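Goltadier sets written rules for two-armed robot benches

Goltadier has put in place a set of house rules for its two-armed robot benches, covering who may start a run, where parts may be placed and what has to be checked before the arms are powered. The rules took effect in December and apply to all 16 benches at the Cheng site.

Until now each team kept its own checklist. Some teams logged every tool change and others logged none, which made it hard to compare results when a bench was handed from one group to the next.

Under the new rules, each bench must have its work area marked on the tabletop with tape. Parts go inside the outline and nothing else does. An operator who needs to reach over the line has to pause both arms first and say so out loud if a second person is present.

When two different end effectors are mounted on the same bench, the operator must confirm that the control software lists the right one for each side. Cables running to the wrist are to be checked for slack by moving each arm slowly to its farthest planned point. A full inspection is due every 500 runs, or sooner if an arm has stopped on its own.

The text was drafted by Krešimir Lazarević, who based it on a shorter guide already in use at Staro. "We kept the parts that people were following anyway," he said. "The tape rule was one of those."
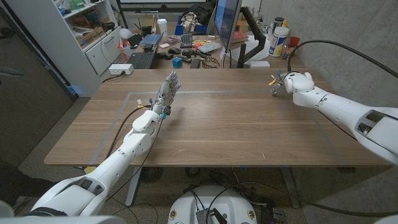
Pei-shan Ko said the rules were a good start but left too much open on speed. She would like a fixed limit for any run in which a person stands within reach, and a record of who approved each exception.

Lazarević said speed limits would be handled in a separate document. Logs from the benches will be kept in Flusteo, and the first 100 entries will be read through by hand before the form is changed. New operators must complete 2 supervised sessions before working alone.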